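About Us

Hi, and welcome to Ridley Steel & Timber! I started this shop in a rented garage in Ivinbridge with one sander, a borrowed truck and a lot of optimism, and we make and look after counters, drainboards and wooden blocks for home kitchens and small cafes.

I grew up around restaurant sinks (my first job was scrubbing them at the Benedetti bakery, every Friday until close), so I have strong feelings about stainless steel. I like it brushed. I like it with grooves. Mirror polish looks great for a day and then you spend your life chasing fingerprints!

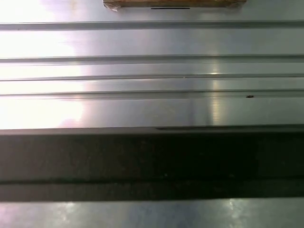 Wood came later. A cafe on Preretti Street wanted something warmer to go with their steel, so we cut them a few plain blocks, and people kept asking where they came from. We still keep them simple: good grain, flat faces, a light sanding and no fancy shapes. Steel and a warm tan wood just get along, I think, and both of them put up with real life pretty well.

These days there are 2 of us in the workshop full time, plus extra hands when things get busy in May. We've finished 58 kitchens so far and sold more than 500 blocks, mostly to people who stopped in for something else entirely.

We also do repairs. Bring us your scratched drainboard or the cutting block your dog got hold of, and we'll tell you what it needs (sometimes it's only a good cleaning, and we'll say so). Small jobs start at $100, and looking things over is free.

The coffee's on from seven in the morning. Come in by the side door, the front one sticks.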